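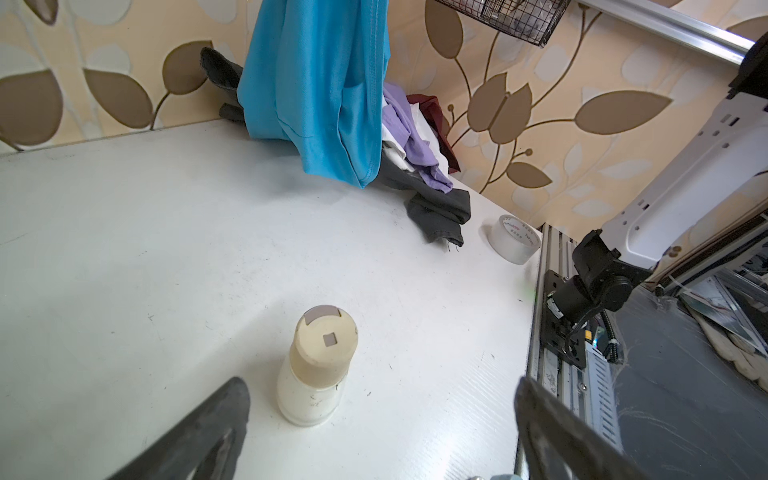 From: Oddur Eskildsen
To: sketau-mending
Date: September 21, 2023
Subject: Re: [sketau-mending] sorting before the wash, and the paper at Bovside

Houda El Khatib wrote:
> Two things. First, can we settle on one way to sort the donated clothes
> before they go to the wash? At Plamatau we sort by color and at Bovside
> you seem to sort by repair, and when the bags get swapped everything is
> done twice. Second, Yasmine wants the same leaf wallpaper for the
> Plamatau room. Is there any left, and does it make it hard to see
> what you're working on?
> Houda

Houda,

On sorting, I would go with repair first and color second. A shirt with a missing button can be washed as is. Anything with a raw or fraying edge can't, or it comes out worse than it went in. Araceli tried color first in February and we ended up pulling wet things out of the machine to pin them.

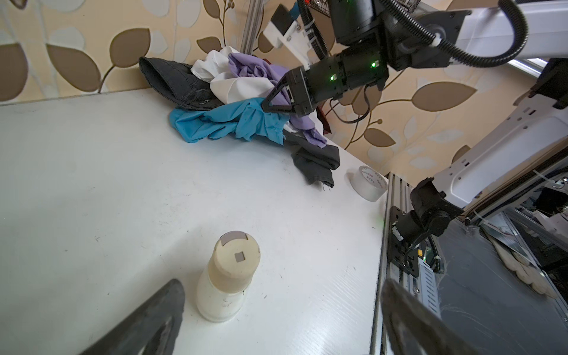
Most of the fraying can be spotted before you pick anything up, if the edges are left to hang out of the pile. In the one on the white table, the charcoal piece on the right has threads dangling at the lower end, so it comes out first. The turquoise is only wrinkled as far as I can tell from there, but I would still turn it over and look at the seams. The black one at the back has a small button near its lower edge, and buttons get a tug before they go in a bag.

What I suggest for both rooms:

1. Pull out anything with loose threads. Trim nothing yet. Pin or baste the edge and put it in the repair bag.

2. Check buttons, zippers and pockets on what remains.

3. Split the rest into white, light and dark. Lavender goes with light, dark red always goes with dark. Please don't make a separate pile for reds, we never have enough for a load.

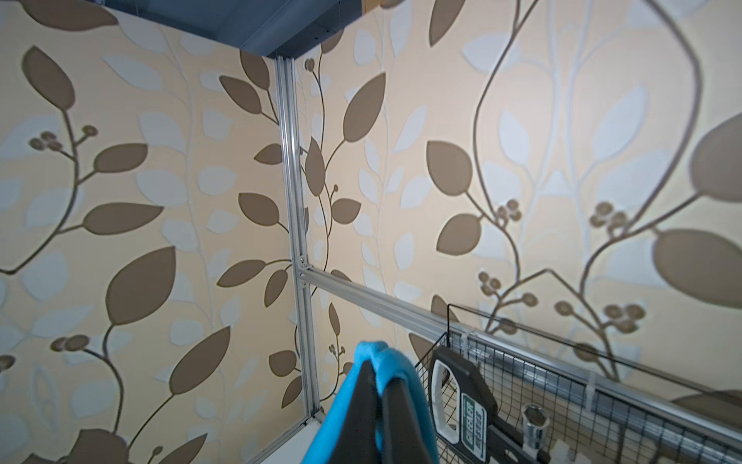
4. Close each bag with tape and write on the tape, not on the bag. We reuse the bags. Two words will do, "light wash" or "dark repair" or whatever it is.

On the wallpaper: it's the cream one with the big brown leaves and the little berries. I like it and it has not bothered me while working. Thread a needle against the tabletop and not against the wall and you'll be fine. The sample book lists it as number 1557. We have 2 full rolls left and a piece of about 9 feet.

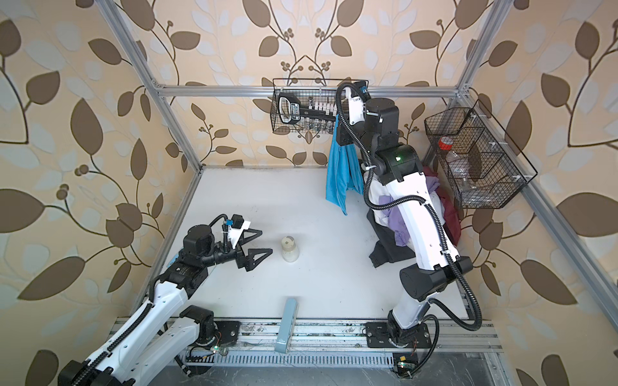
If Yasmine wants it all on one wall, that should cover the short side at Plamatau but not the long one. The leaves have to be matched at the seams, so count on losing some of each roll. Zineb did the cutting here and can tell her how much. I'd measure first and order after, as the shop doesn't take back opened rolls.

I can bring the rolls over with the next lot of bags. Tell me if you want the leftover piece too, otherwise I'll use it to line the drawers.

Oddur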